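## Sorting the small stuff on a taped paper grid

I put off dealing with my junk drawers for most of the winter, and when I finally tipped them all out on a Saturday I ended up with a heap of screws, caps, adapters, drawer pulls and little black plastic thingies that I'm sure were once very important to something. If you have a heap like that, you need a surface before you need a system!

My surface is brown kraft paper. I buy it on the roll (mine is Larkero, the 30-inch one, but any sturdy brown paper will do) and cover the whole table with it. Small dark parts vanish on my walnut tabletop and they show up beautifully on brown paper. It catches the grease and grit too, and when it gets nasty I fold it up with the mess inside and roll out some more.

Then comes the tape. I mark the paper off into squares with dark blue tape, all the long strips first and then the crosswise ones on top. A few things I've learned the slow way:

- Let the paper lie flat overnight with some books on it. Mine came off the roll so curly the first time that I was chasing it around the table.
- Press the tape down from the middle out. Start at one end and you'll push a wrinkle all the way across (and then swear at it).
- Cut the tape with scissors. Tearing it leaves fuzzy ends that lift.
- Make the squares bigger than you think you want. You'll need room to get your fingers in.

Now every square gets one kind of thing. Screws here, caps there, cord ends in the next one, and one square for "no idea." Mine was overflowing by lunch. I set a timer for 20 minutes, sort like mad, and then go have coffee, otherwise I start reading the tiny numbers on everything and the afternoon is gone.

For the sorted bits I like open plastic bins with slotted sides, parked along the far side of the paper where my elbows can't get them. The slots are nice for grabbing hold, but small parts will wander right out of them, so put a white liner in the bottom. I cut mine from old Stesia shelf liner, and plain printer paper is fine for a start. White also means you can find the one black screw you're after without dumping the lot. 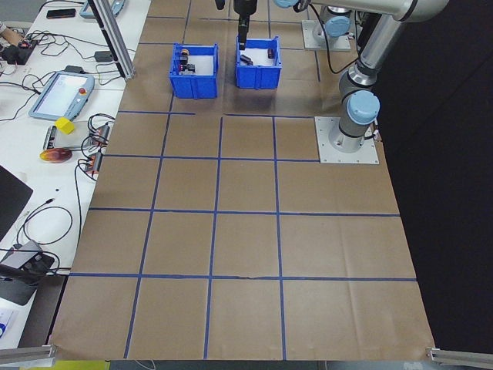 Don't fret over creases, by the way. Paper wrinkles as soon as you lean on it, and a little rip in the tape won't bother anybody. I patch mine only when things start catching on it, with a short piece laid straight over the top.

Once a bin is sorted I leave it out for a week before it goes on the shelf, because I always find three more strays in coat pockets. The no-idea square goes into a jar with the month on the lid. Mine says April, and if I haven't needed anything out of it in 90 days, out it goes. (I did rescue one hinge. I have no door for it.)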